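Okay, long overdue thread on what our robotics club has been doing with its evenings, because I keep promising my aunts an explanation and a thread is easier than 30 separate texts. (1/9)
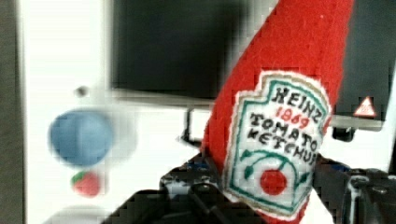
We signed up for the pick-and-place challenge at Casance back in the fall, and the first real run is in March. You get a play kitchen, a pile of soft groceries, and a list of chores your arm has to do by itself. Sounds adorable, right? It has eaten my whole winter. (2/9)

Our arm is named Flirkudon. A freshman typed that into the config file as a placeholder and then everybody got attached to it, so now it's on the team shirts and there's no going back. (3/9)

The plush ketchup has been this week's project. I love that thing, the little stitched tomato on the label especially, but a bottle with a skinny neck and a wide body is a tricky shape for us. We started out going for the neck and have moved to grabbing it down near the base. (4/9)

For training we drive the arm by hand and record every try. The goal is 1,000 good demonstrations before the competition, which felt very doable in October when we were all fresh and had snacks. We do them in sets of 40 and then trade drivers, because your wrists get cranky and your driving gets sloppy. (5/9)

Small thing that helped us a ton, in case another student team is reading: start the bottle at a different angle every single time. We spent 2 weeks setting it down in the same neat spot, and the model learned that spot beautifully and not much else. Oof. (6/9)

Also, fuzzy toys pick up lint like you wouldn't believe, so please somebody bring a lint roller to the next meeting. I have asked in the group chat and I'm asking again, with love. (7/9)

The other team from our school, Hrynyshyn, is working on drawers and doors, and they've been so generous about sharing their code. We owe them pizza. Probably a lot of pizza! (8/9)

If you're on campus and want to try driving, come by the Zanalmont lab any evening the lights are on. You don't need any experience, I had none, and we'll find you a chair. (9/9)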